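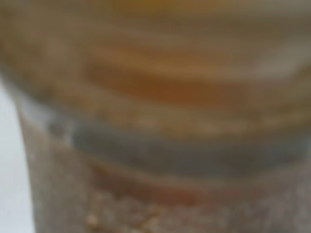 Photo: Pruler workshop, from the wrist camera

Primov Stand-Off Kit
Wrist camera spacer and near-stop sensor
£142, in stock

I started selling the Primov because of a fault on my own bench, so you get the fault first and the parts list afterwards (scroll down if you just want the parts list!).

My arm used to lose its nerve, or rather it didn't, and it should have. The wrist camera has a fixed lens, lovely and sharp at a sensible distance and hopeless right up close. Bring it in too near and all you get is soup. Stripes of brown and orange, a grey one underneath, something grainy at the bottom, and not a single edge the software could hang on to. A see-through container with a cloudy wall is the worst sort of thing to meet at that range, and I seem to own nothing else.

What the software did next was the real trouble. When it lost the edge of a cup it kept the last good position it had and carried on towards it. If that last position was a bit off, the finger went into the side of the cup and pushed. No error, no beep, just a steady shove across the table until I hit the stop button. I had one go over on me in May, full, and I spent the evening with cotton buds cleaning under the wrist cover. The fault log said the move had finished normally. I was not impressed.

I tried the free fixes first, and you should too. Slowing the approach helped a little and made every job take ages. Turning up the lights made the shiny things worse. Painting bits of tape on the cups worked beautifully, but then I was only testing tape.

So, the kit. It does two jobs. The spacer moves the camera back along the wrist, 34 mm further from the fingers than it was, which gives the lens a bit more room to see what it's doing. The near-stop is a little distance sensor that doesn't care whether the picture is sharp. If something comes inside the limit you've set while the camera has nothing to track, it opens the stop line and the arm halts. It stays halted as well, until you press the reset. I like that part best.

I now put every unit on the table with the same mixed bag of drinking things before I post anything out. Plastic, paper, tall, short, some see-through and some not. The paper cup gets brown grounds in the bottom, which are much easier to sweep up than coffee is to mop!
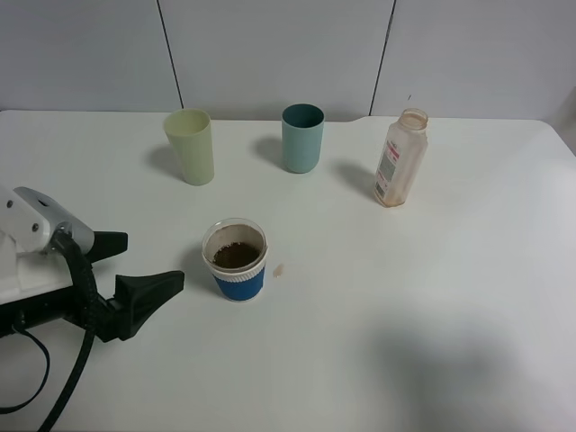

Cups and bottle out on the bench, fingers open, paper cup nearest.

What's in the box

Camera spacer, black
Near-stop sensor with 174 cm lead
Reset button
2 fixing screws and the key to fit them
Printed sheet with the wiring on one side and my settings on the other

Will it fit mine?

If your wrist takes the Ichikawa round plate, yes, straight on. The Ziltier plate needs the thin adapter, sold separately, and you'll have to turn the sensor so the lead comes out underneath. Please check your lead has slack with the wrist turned right round both ways. I caught one of mine on the arm's own cable and pulled the plug clean out (the arm did stop, to be fair to it).

A few warnings

The near-stop protects cups. It is not a guard for people, it isn't rated as one, and it must not replace your emergency stop or whatever fencing you already use. Keep your hands out while the arm is powered, even if it's sitting still and looks finished.

Clear plastic can still fool it. A cloudy or coloured wall gives a good reading nearly every time, but a very clear, clean one sometimes lets the beam through, so run those slowly and stay by the button.

After fitting the spacer you must redo the camera calibration. Skip it and the arm will reach for everything in slightly the wrong place, and you'll write me a cross email.

Returns

Send it back in the box with the screws and I'll refund it. If yours has stopped when it shouldn't, or hasn't stopped when it should, unplug it and send me the fault log before you change any settings. I read them all, usually with my tea.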